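Projekt Ternula: Getrennte Erfassung von Elektrokleingeräten in Lendcombe
Zwischenbericht an die Naidu-Stiftung
Stand: 6. Juni 2025
Projektleitung: Milagros Manzano

1. Gegenstand des Berichts

Der Bericht umfasst den Zeitraum seit Inbetriebnahme der ersten Sammelstellen im Februar. Dargestellt werden Erfassungsmenge, Prüfverfahren, Abweichungen vom Arbeitsplan und der Mittelabruf. Die Angaben zur Logistik stammen vom Auftragnehmer Indel und wurden mit den eigenen Wiegescheinen abgeglichen. 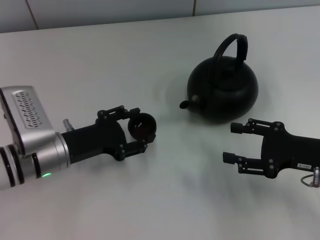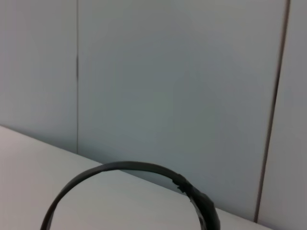 Welche Geräte gelten im Projekt als Elektrokleingeräte?

Erfasst werden elektrisch betriebene Geräte, deren größte Kantenlänge 50 cm nicht überschreitet. Bildschirmgeräte und Leuchtmittel sind ausgenommen und werden weiterhin am Wertstoffhof angenommen. Lose Akkus werden in einem eigenen Behälter gesammelt und gehen nicht in die Stückzahl ein.

2. Erfassungsmenge

Bis zum Stichtag wurden 1.453 Geräte registriert. Das Projektziel liegt bei 2.000 Geräten bis zum Ende der Laufzeit. Alle 15 bewilligten Sammelstellen sind in Betrieb. Die Mengen verteilen sich ungleich: Standorte an Supermärkten liegen deutlich über dem Mittel, die beiden Standorte in Verwaltungsgebäuden deutlich darunter. Als Ursache kommen die kürzeren Öffnungszeiten in Betracht; eine Auswertung nach Tageszeit liegt noch nicht vor.

Fehlwürfe betreffen überwiegend Textilien und Verpackungen. Nach dem Austausch der Einwurfklappen ging ihr Anteil zurück. Die Klappen der ersten Bauform schlossen bei Frost nicht vollständig, die Federn wurden vom Hersteller ersetzt.

3. Prüfung und Weitergabe

Bislang haben 600 Geräte die Eingangsprüfung durchlaufen. Sie besteht aus Sichtprüfung, Messung des Schutzleiter- und Isolationswiderstands, soweit für die Schutzklasse zutreffend, und Funktionsprobe. Geräte mit beschädigter Netzleitung werden ohne Funktionsprobe der Verwertung zugeführt. Für die Instandsetzung werden nur Geräte vorgemerkt, deren Ersatzteile lieferbar sind.

Der Rückstand in der Prüfung beruht auf der verspäteten Lieferung des zweiten Messgeräts. Es ist inzwischen kalibriert und wird ab der kommenden Woche eingesetzt. Das Prüfprotokoll wurde um ein Feld für die Ersatzteilverfügbarkeit ergänzt; ältere Datensätze werden nicht nacherfasst.

4. Abweichungen vom Arbeitsplan

Arbeitspaket 3 (Befragung der Anlieferer) beginnt einen Monat später als geplant. Der Fragebogen musste nach der datenschutzrechtlichen Prüfung gekürzt werden. Arbeitspaket 4 ist davon nicht betroffen. Die Leerung der Behälter erfolgt seit Mai nach Füllstand, die feste Wochentour ist entfallen.

5. Mittelverwendung

Der Abruf der zweiten Rate entspricht dem Finanzierungsplan. Minderausgaben bei den Standortmieten sollen in die Position Messtechnik umgewidmet werden. Der formlose Antrag hierzu liegt der Stiftung vor, eine Aufstockung der Gesamtsumme ist damit nicht verbunden.

6. Nächste Schritte

Abbau des Prüfrückstands bis Ende August
Verlegung einer der beiden Sammelstellen in Verwaltungsgebäuden, Abstimmung mit Indel läuft
Beginn der Befragung an vier Standorten
Vorlage der Stoffstrombilanz mit dem nächsten Zwischenbericht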